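Bristlow Customs Seizure

The Bristlow customs seizure was a smuggling case in the harbor town of Bristlow, in which officers found 991 cartons of untaxed cigarettes inside a shipment of garden furniture. It began on May 27, 2023, when a clerk at the Sondberg freight terminal noticed that two containers weighed a good deal more than their papers said they should.

The goods had been booked through Nistor, a small shipping agent that had handled ordinary household freight for 15 years and was well liked along the waterfront. Its owners told the court they had never looked inside the crates – a point the judge came back to more than once during the long and rather patient hearings.

Three people were charged in June with evading customs duty, and two of them pleaded guilty.

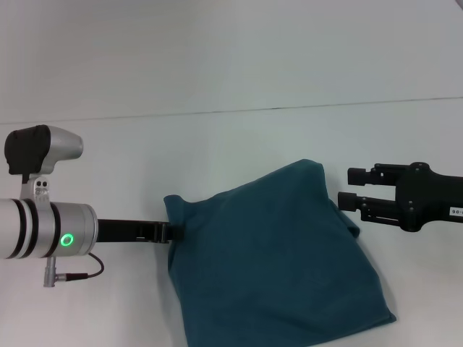

The third, a driver for the trucking firm Rivo, was cleared after his lawyer showed that he had been given the load already sealed. Nistor paid a fine and kept its license, and the terminal now weighs every container twice – once at the gate and again before release.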